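Robots, a yellow plate and a bit of chicken: my afternoon at the Evurgate open day

18 November 2019
142 shares | 28 comments

I very nearly didn't go. It was chucking it down, the car park at Evurgate was already full, and I'd told myself I'd seen enough robot arms waving at visitors to last me a good while. But Moushumi Chowdhury had rung me up twice about it (she runs the open days, and she's very hard to say no to), so in I went with my wet coat and my notebook, and I'm ever so glad I did!

Evurgate is the training and test workshop behind the old Mevberg depot, and once a year in November they open the doors so the rest of us can have a nosy. There were 87 of us signed in by the time the talks started, a good mix of sixth formers, people from local food firms and quite a few who'd come for the free tea. Moushumi said last year's total was 56, so word is clearly getting round.

The bit everyone wanted to see was the food handling demonstration. I'd been expecting boxes, or maybe tins. What they had on the go was a bright yellow plate and a piece of what looked like breaded chicken, and an arm with two long black fingers working over it. 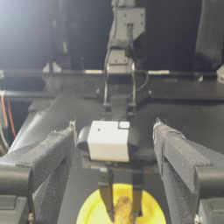
Kosmas Athanasiadis did the talking, and he was very good at it, none of the showing off you sometimes get. He told us that food is a pig of a thing to pick up. A tin is the same tin every time, but one piece of chicken is fat at one end and thin at the other, and the next one is a different shape altogether. Grip it too hard and the coating comes away, too soft and you drop somebody's dinner. A lad near the front asked why they didn't just use a spoon, which got a big laugh, and Kosmas took it quite seriously and said they'd tried a scoop in the spring and might well go back to it.

I asked him about the plate, and he said a strong plain colour makes the food easier to pick out. I'd have gone for white, myself, but then I don't have to explain things to a machine.

The other thing I hadn't thought about is how much the angle matters. The fingers have to come in on both sides of the piece with a fair bit of room, and from where I was standing I found it very hard to judge how much room they had. Graciela Farías, who works on the grippers, says she still can't tell by eye either and she's been at it for years. I felt a lot better after that.
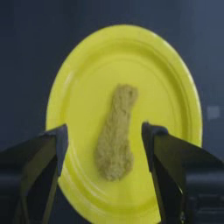 What the visitors made of it

I went round earwigging over the tea, as you do. Emerson Camargo had come over from Hutell, where they pack ready meals, and he was the keenest person in the room by a mile. He wanted to know about cleaning, and he wanted to know about sauce. Sauce is apparently a whole other story and Graciela asked him to come back next year for that one!

Not everybody was won over. A woman who'd spent a long time in school kitchens told me she could plate up a full hall before that thing had made its mind up, and I believe her completely. Kosmas didn't argue. He said speed isn't what they're working on yet, they want it to be gentle first and they'll worry about quick later on.
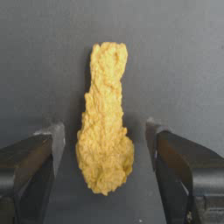 Lautaro Rivadeneira gave the last talk, on the Yáñez project, a joint scheme with two colleges that lets students book time in the workshop. I'll own up that I missed the first part of it (there was cake), but the sixth formers were scribbling away like mad and a few of them stayed behind to ask about placements. Applications go through the colleges and not through Evurgate, and Lautaro was very firm about that, so please don't ring the front desk.

Moushumi tells me they'd like to run a smaller evening session in the new year for people who work in the daytime. No date for it yet. I'll put it on this page when she gives me one.

142 shares | 28 comments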